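Notes on the Tanar planner: waiting for the scale
Jul 15, 2021

The present release of Tanar changes the way in which the planner decides that a weighing step may begin. Until now it relied on a fixed delay of 30 control cycles. The delay was adequate for the pick tasks inherited from Koppel – it was never designed for a task in which a reading matters.

The planner now keeps a short record of the pose of each object and releases the next step only when the record is steady. Over 100 runs were replayed from the Kirkside logs before the change was accepted. Two defects remain open, both concerning the pose of the cup when the gripper is close to its rim.

The weighing task uses a light blue cup, a yellow object held by the gripper or standing on the table, and an electronic scale.

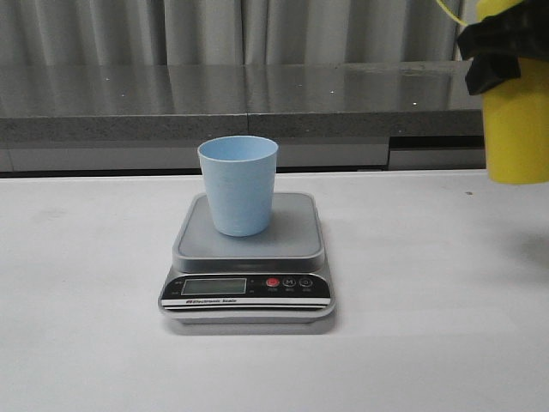
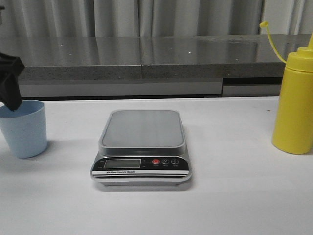
Changes to configuration

The setting formerly named settle_cycles has been withdrawn. Users of Bulis should remove it from their task files, as the loader will reject any file in which it is still present. Replay logs recorded before November can still be read.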